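Laid off after a regional airline shut our base, offered a transfer or severance, which would you take?

Posted in Work & Layoffs by Hammad Usmani, 23rd July

Hello everyone. I've been reading this site for a good while and have finally made an account, so please be gentle with me if I've put this in the wrong section.

I've worked for Bowen, the regional carrier, at the Jillport base for 11 years. I started on the ramp throwing bags, moved to the ticket counter when my back had opinions about that, and for the last few years I've been in crew scheduling, which I love more than I ever expected to (it's a bit like doing a jigsaw puzzle while people call you on the phone to tell you they've lost a piece). In January they told us the smaller turboprops were going away and that there would be "a review of the base footprint." Well, the review is finished. Jillport is closing as a crew base. Company wide they're cutting 339 jobs, and 24 of those are in my building.

I want to say that our local managers have been decent about it. My supervisor got us all in the break room and read the letter out loud herself, and then she had a cry and so did a few of us. So I'm not here to throw rocks at anybody.

Each of us has been given a packet with two choices in it.

The first is a transfer to the main operations center, which is 700 miles from here. Same title, same seniority date, and the same pay, with no adjustment for it being a more expensive city. There's a relocation payment but it gets taken back if I leave in the first year. I'd keep my flight benefits, which matter to me more than you might think, as my mother lives overseas and I go see her twice a year on standby.

The second is severance. It's 20 weeks of base pay, paid out as a lump sum, and my health coverage runs to the end of the month after my last day. Flight benefits would carry on for one year and then stop. I'd have to sign a release saying I won't bring any claims against them.

My wife has a good steady job here with the school district and our youngest has two years of high school left. We own our house and the mortgage is not too terrible. She says she'll go if I want to go, and I believe her, but I can also see her looking at the garden when she says it.

What bothers me is that I don't know how solid the transfer is. If they're cutting now, what stops them from cutting again after we've sold up and moved? Part of me thinks air travel always comes back and that people who hang on get looked after. Another part thinks I've been telling myself that for three rounds of cuts.

I'd also like to hear from anybody who left airline scheduling for something else, as I don't really know what I'm qualified for out in the ordinary world. I have until the middle of next month to hand the form in. Thank you for reading all this, I know I go on.

3 replies

Delyth Ifans

Oh Hammad, I'm so sorry. I remember that break room feeling very well, even though mine was a different carrier and a different break room. I was in ground operations at Visus for a long stretch and took a transfer in one of their rounds of cuts, and then took severance in the next one, so I've had a go on both rides and can tell you a little of each.

Let me start with the transfer. I took mine because I was frightened of the alternative, and I'll be frank with you, fear is a poor real estate agent. We rented out our house instead of selling it, and I'm glad every day that we did. I lasted a little under two years in the new place before that department was folded into another one. The work was good and the people were lovely, and I don't regret the time, but if we had sold the house I think I would be telling this story in a much crankier voice. So if you lean toward going, please ask whether you can go ahead by yourself for six months or so and use your benefits to fly home on your days off. Plenty of airline people commute that way. It's tiring, and standby on a holiday weekend will test your faith, but it keeps your wife in her job and your youngest in the same school while you find out what the place is like.

Ask for these things in writing before you choose, because the packets never cover them. Does your severance amount stay the same if you transfer and get cut afterward, or does it drop to whatever the policy says at that time? How does the relocation payback work if they let you go, as opposed to you quitting? (Mine was only owed back if I quit, but I had to push to get that in a letter.) What happens to unused vacation? And is the 20 weeks figured on your base rate today or on last year's? I had a coworker whose raise had gone through a few weeks earlier and hers was worked out on the old number until she spoke up.

The release is normal. Still, have somebody look at it. I paid an employment attorney for one hour and it was the best money I spent that year. She found a line about not working for a competitor that made no sense for a person in my job, and they took it out with no fuss whatsoever when she asked.

As for money, a lump sum looks enormous on the day it lands and then the withholding takes a bite out of it. Please don't plan around the gross figure. We put ours in a separate savings account and paid ourselves every other week just as though it were a paycheck, and we cut back on the things we didn't notice much. I got very into cooking from scratch and weighing everything out, and I started selling loaves and granola to neighbors. It brought in a bit of grocery money and kept me from sitting by the phone. I wrote that all up in the Making Do section if you want it.
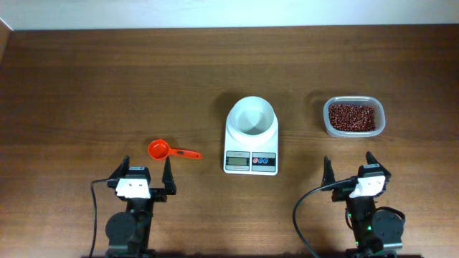 Scoop, scale and container on the table.

Anyway, back to you. You asked what you're qualified for, and my dear, the answer is a great deal! Crew scheduling is rules, rest limits, angry phone calls and a clock that won't stop. Hospitals need that. So do trucking outfits, bus companies, utilities with field crews, and school districts (your wife may hear of something before it's posted). When I wrote my resume I took out every bit of airline shorthand and had my sister read it, and anything she had to ask me about, I rewrote. I ended up in dispatch for a medical transport company. The pay was a step down at first and has since caught up, and I'm home for supper.

I can't choose for you, and I wouldn't try. But you wrote four sentences about your family and the house and only one about the flight benefits, and I did notice which part sounded like you. I know your mother is on your mind. Price out two ordinary tickets a year to see her, bought well ahead, and put that number next to what moving would cost. It may be smaller than you're dreading.

Write back and let us know how you get on, whichever way you go.

rampratretired

Take the money. I stayed through four rounds at two airlines and the folks who "got looked after" were the ones who left in round one with the best package. They get stingier every time. Also air travel coming back doesn't mean your job comes back, they buy software for that now.

Sorry to be blunt. Good luck to you and the missus.

countergirl_jo

I don't completely agree with the reply above mine, although I understand where it comes from. I transferred when our station closed and it has worked out beautifully for me, but I should say I was single, renting, and had wanted to live somewhere bigger anyway. Eleven years of seniority is worth something in scheduling, where it decides your shifts and your vacation weeks, and if you walk away you would start at the bottom of somebody else's list.

A couple of small things to add to what Delyth said. Check whether you're close to any retiree travel milestone. At my airline there's an age plus years of service rule and a few people left only months short of it without knowing, which just breaks my heart. It won't hurt to ask HR for your exact number. Second, look into health coverage now and not after your last day. If your wife's plan will take you, losing your own coverage usually lets her add you outside of open enrollment, but there's a deadline and it's short, so have her ask her benefits office this week.

Third (I know I said a couple), see if there's a job placement service in the packet. Ours used an outfit called Sedik and I rolled my eyes at it, but a friend who took the severance said the practice interviews helped her a lot, and she hadn't interviewed for anything since she was 19. It was free to her for three months.

I hope you get to keep doing the jigsaw puzzle somewhere, with or without airplanes in it. Big hug to your wife too, it's hard on the one who says "I'll go if you want to."

Hammad Usmani

Thank you all so much, I read these out loud at the kitchen table. I've emailed HR about the severance amount after a transfer and the payback rule, and my wife is calling her benefits office in the morning. The idea of going ahead alone for six months had never crossed my mind, and we were up late talking about it. I'll post again when I've heard back from them.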